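June, 5:40 in the morning, platform at Plodside

The 5:52 has been moved to "approximately." I have been riding this line long enough to know what that means, so I am sitting on the one bench with a back to it and writing this down while my coffee is still worth drinking.

Last night was the public hearing on the Gratix plan. For anyone who finds this notebook after I have been carried off by old age or a replacement bus, the Gratix plan is the county's idea for saving the branch line by running fewer trains on it. The theory goes that if you cut the early train and the two late ones, the remaining trains will be fuller, and full trains look wonderful in a report. By this logic the perfect railroad would run one train a year, at noon, with people hanging off the roof.

The hearing was upstairs at the Skivilcombe library, in the room with the radiator that knocks. There were 106 chairs and they were all taken, so I stood by the door next to the pamphlets about shingles. The county sent three people and a slide show. The first slide said "Listening to Riders." They then talked for 40 minutes. 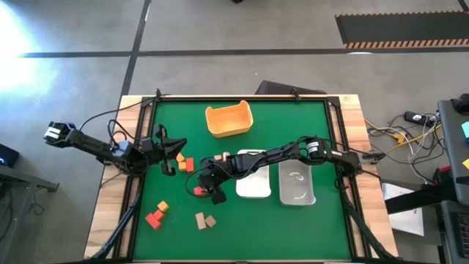
The number they kept coming back to was 436, which is how many people a day get on at the four stations past Plodside. They said it the way a doctor says a cholesterol reading. A woman near the front asked when they had done the counting, and after some shuffling of paper the answer came back that it was the last week of August, when the high school is closed and the cannery shuts down for maintenance. There was a noise in the room I can only describe as a large dog turning over.

Then came the consultants. The county paid a firm called Luo to study "demand patterns," and Luo found that demand is lower for trains that come late. I could have told them that for the price of a sandwich. They also found that riders "value predictability," and they put it on a slide with a drawing of a clock. I looked at the real clock on the library wall and it was eleven minutes slow, so at least the place had a theme.

I did get up to speak. I had two pages and they give you two minutes, so I read the first page fast and waved the second one around. My point was about the bridge. The state set money aside for fixing the creek bridge, the one where the train drops to walking speed and you can read the headlines on the newspaper of a man fishing. If the bridge were fixed the whole trip would be nine minutes shorter, and you could run the same timetable with one less set of equipment. The county's own engineer wrote that in a memo three years ago. It's on their website, under a tab called "Other." I found it while looking for the parking rules.

The man from the county thanked me for my passion. I have been thanked for my passion at five of these now. I would trade the lot for one nine-minute bridge.

They have 3,000 signatures against the plan, in a cardboard box, and the box sat on the end of the table all night with nothing done to it. At one point somebody set a water pitcher on top.

Later, same day, kitchen

The train came at 6:09, two cars, one of them dark. I got a seat by the door that doesn't close all the way and had a nice breeze on my left ankle as far as the junction. Missed my connection by the usual amount. Got in to work late, said "train," and was nodded at.

Home now. Leftover rice for supper with an egg on it. 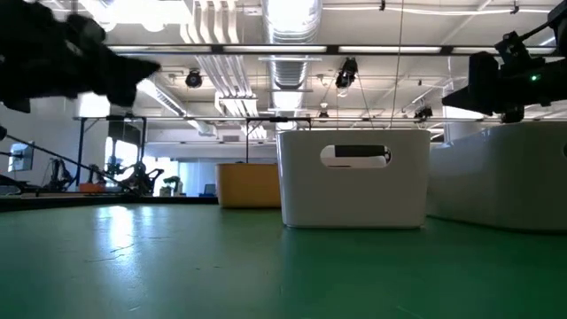 Plastic bins on the green table, white ones and a yellow-orange one.

The vote is set for the end of the month. I am told three of the seven are against the cuts, three are for them, and one is "still gathering input," meaning he would like to be taken to lunch. He lives two towns over and drives. I wrote him a letter tonight inviting him to ride the 5:52 with me any morning he likes. I offered to bring the coffee. I did not mention the ankle breeze, as I'd like him to come across it on his own.

Need stamps. Also need to find the second page of my speech, which I think I left in the shingles pamphlets.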